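Skript zur Übung "Oberflächen und Anstriche", Teil 2
Sumaiya Fakir
Stand: 8. Aug. 2022

So, wieder ein paar Seiten zum Nachlesen, diesmal zu den Lasuren. Ich habe beim Zusammenschreiben gemerkt, dass ich in der Übung ziemlich gesprungen bin (wer dabei war, weiß es), deshalb bringe ich das jetzt in eine Reihenfolge, die man auch abends noch versteht.

Fangen wir mit dem Begriff an. Eine Lasur ist ein Anstrich, bei dem der Untergrund durchscheint. Ein Lack deckt, eine Lasur färbt und lässt das Holz noch mitreden. Die Grenze ist allerdings fließend: Eine Dickschichtlasur nach dem vierten Auftrag benimmt sich fast wie ein Lack, und ich habe schon Leute mit sehr viel Erfahrung darüber streiten hören, was da nun eigentlich auf dem Brett ist.

Für die Klausur reicht mir die Unterscheidung nach Schichtdicke. Dünnschichtlasuren ziehen ein und bilden kaum einen Film. Sie verwittern, aber sie blättern nicht, und man kann nach leichtem Anschleifen einfach wieder drübergehen. Dickschichtlasuren bilden einen Film, halten länger und machen dann auf einen Schlag Ärger, wenn irgendwo Wasser dahinterkommt. Deshalb nimmt man sie gern für maßhaltige Bauteile, also Fenster und Türen, und lässt am Gartenzaun die Finger davon.

Jetzt zum Farbton, meinem Lieblingsthema! Rotbraune Töne sind so beliebt, weil Eisenoxidpigmente günstig und sehr lichtbeständig sind. Außerdem halten sie UV-Strahlung vom Holz ab, und das UV-Licht ist ja der eigentliche Übeltäter: Es baut das Lignin in der obersten Holzschicht ab, der Regen wäscht es aus, und übrig bleibt die graue Faser.
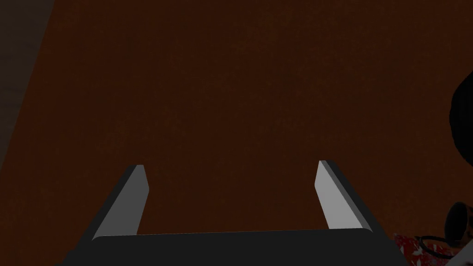

Farblose Lasuren sind für draußen also fast immer eine schlechte Idee, auch wenn die Kundschaft sie am liebsten hätte. Sehr dunkle Töne haben dafür ein anderes Problem, sie heizen sich in der Sonne stark auf. Bei harzreichen Hölzern wie Kiefer oder Lärche tritt dann gern Harz aus, und das bekommt man nur mit viel Geduld wieder weg. Ein mittlerer Ton ist meistens der vernünftige Kompromiss.

Noch ein Wort zu unseren Musterbrettern. Brett 124 (Fichte, zwei Aufträge Clikow) und Brett 787 (Fichte, gleiche Lasur, vorher grundiert) solltet ihr euch unbedingt nebeneinander anschauen, am besten am Fenster und schräg gegen das Licht. Fichte saugt sehr ungleichmäßig, das Frühholz viel stärker als das Spätholz, und ohne Grundierung kehrt sich die Maserung optisch manchmal regelrecht um. Mit Grundierung wird das Bild ruhiger. Ob es schöner wird, dürft ihr selbst entscheiden, ich schwanke da jedes Mal.

Zum Auftragen: immer in Faserrichtung, immer die ganze Brettlänge in einem Zug, und zwischendurch umrühren, weil die Pigmente absinken. Ansätze mitten auf der Fläche sieht man hinterher gnadenlos. Ölgetränkte Lappen bitte ausgebreitet im Freien trocknen lassen oder in den Blechbehälter mit Deckel legen, die können sich selbst entzünden!

Bis zum nächsten Mal lest bitte das Kapitel zur Holzfeuchte und bringt eure Protokolle mit. Wer die Probe mit der Atmont-Grundierung noch nicht geschliffen hat: Körnung 180, trocken, ohne Druck.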